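Diary, August

In at seven to a cell that had stopped itself overnight. It's the vial handling cell, the one the whole bench calls Lillon, and it had got through 112 moves of the night run before it sat down and sulked with a pick error. Coffee first, then I read the log. Same rack as last time, same corner. I wasn't even cross, I'd been meaning to redo the rack positions for ages and kept finding better things to do (the labelling, the Kelent order, lunch).

Noel Rivera came down at half past nine with the teaching pin and his awful radio. We took the speed down to 15 per cent and started on the middle rack. You bring the pin down over a corner hole, nudge it until it drops in without touching the sides, save the point, go to the opposite corner, do it again, and the controller works out everything in between. Easy to say! My first corner took ages as I kept nudging in X when I wanted Y. Noel says everybody does that, but he doesn't.

Then we did the bit I like, which is rebuilding the whole thing in the simulator on the office machine and running the moves there before letting the real arm anywhere near glass. I put the racks in side by side with their numbers and little triangles, dropped in a few cylinders, one of them green with a black S5 on an orange label on top, and hopped the view about until I was happy with the spacing.
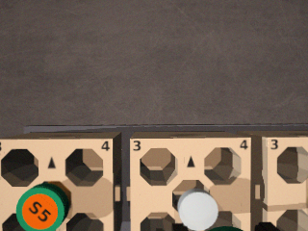
How often do the rack positions need teaching again? Whenever a rack or its base has been moved or swapped, and after any bump hard enough to trip the arm, with a quick check at two corners once a month in between.

I wrote that on a card and stuck it inside the cell door, as Erhan Aksoy asked me exactly that in the corridor and I gave him a very waffly reply.

After lunch we ran the new points on the real thing with empty vials. First go, the third pick was still scraping. Much muttering. Noel had the gripper fingers off and one of the pads had worn to a slope, so the vial was tipping a touch as it closed. We had 2 spare pads left in the Imadgate tin, so both went on, and I've put 100 on order from Coşkun, who only sell them in bags that size. We'll be leaving them to our grandchildren.

Wiped the rail down, greased the lift screw while the cover was off, put the cover back, found a screw left over, took the cover off again. It belonged to the radio.

Set the night run going at ten to six, full speed, and stood watching it for longer than I needed to. Must ask Erhan for the spare key to the pad drawer tomorrow, and bring my own mug.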